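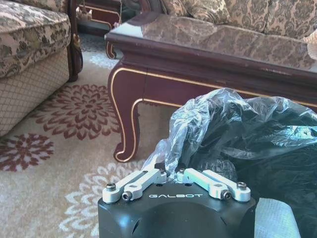
**Why are the pick-up jobs paused at Prultcombe?**
Grip fault. The gripper says it's closed and empty when it still has film in it, so the arm goes on to the next pick and drags the last one along. Logged 4 times in 24 hours, all on thin plastic. Clear bags are the worst - bunched up over the finger linkages like that, the film can get into the pivots and the narrow gap in the middle. Dark bags we're still checking.

**Is it a safety problem?**
Could be. A dragged bag can pull other stuff off a table. Keep people and pets out of reach untill the arm is parked.

**It's holding a bag right now. What do I do?**
- Hit stop. Wait for the arm to settle.
- Power off at the base, not from the app.
- Ease the film out by hand. No knives, no scissors.
- Look at the screws on both linkages. Loose one - leave it off, call Howells.

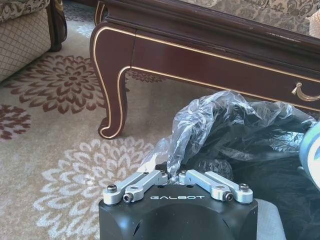
*Clear bag at the fingers, coffee table close behind.*

**Can I just restart it?**
No. Restart clears the fault but not the film. Two units went back to Winonent after that.

**Does the Minasia update fix this?**
Partly. It slows the close and checks grip twice. Doesnt help if film is already in the pivots.

**When do jobs start again?**
No date yet. Hard items first, bags last.

Updated 2025-10-09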